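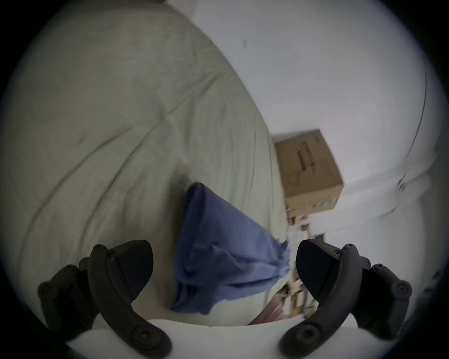

Blue cloth, with the bed behind it.

1 Aug 2019
Bedroom CO2, Gordale flat, second night

Prultari want us to agree that their passive wall vent "keeps a closed bedroom fresh until morning." Their leaflet doesn't say fresh by what measure, or how big the bedroom was, or how many people were in it. I asked for the data twice and got the leaflet twice.

Setup as the first night. One sleeper (Alun Morris again), door shut, window latched. Hereck logger on the chair at pillow height, reading every 3 minutes. The second logger is the old Phillips one on top of the wardrobe. I don't trust it below 600 but it's fine for spotting a trend.

Vent taped over on night one, open on night two.

Peak, vent taped: 1,393 ppm
Peak, vent open: 1,251 ppm

So it went down. Before anyone gets excited, the Hereck is quoted at plus or minus 30 ppm and then a percentage of reading on top, and we have exactly one night of each. Alun also went to bed later on night two and got up once for water. Opening the door for even a minute puts a notch in the curve, and I can see the notch. If I throw out everything after it I'm left with 156 readings, and over that stretch the two curves sit nearly on top of each other.

It was windier on night two as well. A passive vent is a hole in the wall, so of course it does better with wind on it. I'd like to see it on a still night before I believe any of this.

Bed is against a plain white wall. Alun thinks the logger may be catching his breath directly when he sleeps on that side. Possible. The wardrobe logger peaked later and lower both nights, so the air isn't well mixed and "bedroom CO2" is a shaky idea to start with.
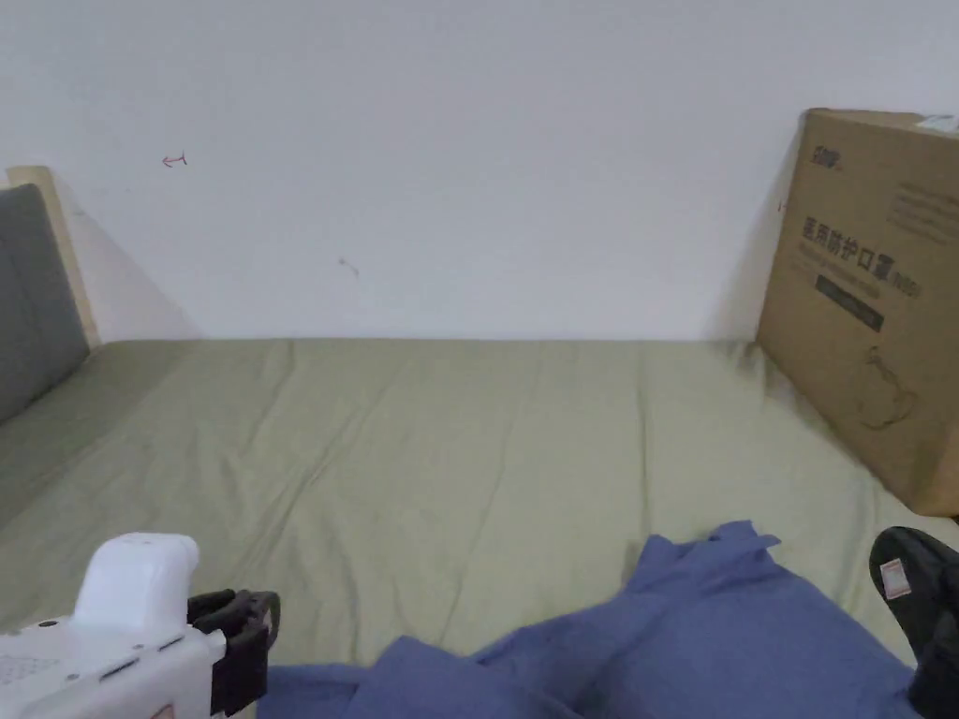 Things I don't like

The tape. Ordinary masking tape, one corner had lifted by morning. Use foil tape next time and check the edges with a smoke pencil.

The clocks. Phillips logger was over four minutes behind the Hereck when I pulled the files. Corrected by hand, but I don't know if it drifted or was set wrong.

Outdoor baseline. I assumed 410 and measured nothing.

Next

Five nights each way, order drawn from a hat, Alun not told which. Put the Hereck at the foot of the bed for half of them. No reply to Prultari before September, whatever their sales people say on the phone.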